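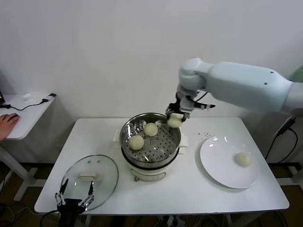
Steamed buns and the electric steamer.

From: Keir Lennox
To: furkanness-campaign
Subject: Re: Leaflet round and the online spend

On Saturday Fiona Pollock wrote:

> The Geddes ward page has 1,084 followers and the last three posts
> reached fewer people than one street stall. Can we move the rest
> of the leaflet money to paid posts before the second round is
> printed? I would like an answer before the printer needs the file.

Fiona,

Not all of it. The follower count covers the whole district, and when Erzsébet checked the commenters against the marked register she could match 137 to addresses in the ward. The print order is 4,000, one per household including the flats at Trusoretti Court. The two figures measure different things and should not be set side by side in the report.

Proposal:

1. Keep the second leaflet, but drop it from A4 folded to A5. Gurkik have quoted for both sizes and the difference can go to paid posts.

2. Limit paid posts to the ward and the last 10 days. The earlier ones were set to the whole district, which explains most of the poor reach.

3. Every paid post carries the imprint in the image itself as well as in the text. Two of the bus route posts had it in the text only, and it dropped out when they were shared.

4. Record each payment on the day it is made. Yen-ting has the sheet and needs the invoice, not a card statement.

Kenneth has asked whether the candidate's own account counts towards the limit. Unpaid posts do not go on the sheet. If he boosts one, it does, and he needs the agent's written consent first.

Leaflet text to me by noon on Saturday, please. The bus timetable paragraph is still the old one.

Keir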